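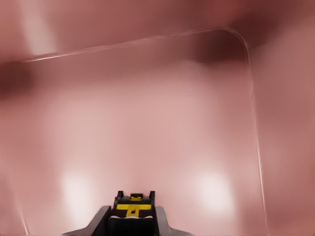 *Fig. 1. Simulator render: black gripper with yellow fittings, close up against a pink surface.*

## Unit 7: Spending money on robots in the right order

Bring a calculator and last week's worksheet. If you lost the worksheet, the budget you invented on it was probably too low anyway.

### Simulate first, shop second

Figure 1 is a render. The pink surface fills the view behind the gripper, glare spots and all, and the bill for spare fingers is zero. Enjoy that while it lasts. Rendering still costs something, so it gets its own line in the plan: computer time, licenses, and the hours of whoever builds the models. Students like to enter that last one as "free (me)." You are not free. Put in a rate.

Notice also how little of the surroundings you can see at this range. If your task depends on a close view, budget for a second viewpoint before you budget for a nicer gripper.

### Worked case: the Gririne cell

Gririne, a small packing shop, wants one arm for light pick-and-place. The shortlist:

| Item | Supplier | Price |
|---|---|---|
| Gripper | Cludix | $900 |
| Mounting kit | Cludix | $320 |
| Spare fingers and cables | Sison | $500 |

The total is $1,720, and the first draft of the plan had only the $900 in it. The mounting kit was in the brochure, in gray type, on the back. The arm itself is on a separate lease and stays out of this table. Please don't add it and then email me about the difference.

Things the draft also left out:

- shipping, both ways if the part has to go back
- guarding and a safety review
- training for the evening shift, who were told in October
- floor space (the cell was drawn on top of a doorway)

### Lead times

Sison quotes 7 weeks. Write 7 in the schedule, then ask what happens to your project at twice that. If the answer is "we sit and look at the arm," move simulation work into the gap.

### For the exercise

Redo the Gririne budget using the Trurkura price sheet in the course folder. Show one purchase you would delay and what result from the simulator would make you release the money. "It looked good" is not a result. Two pages at most, with the units on everything.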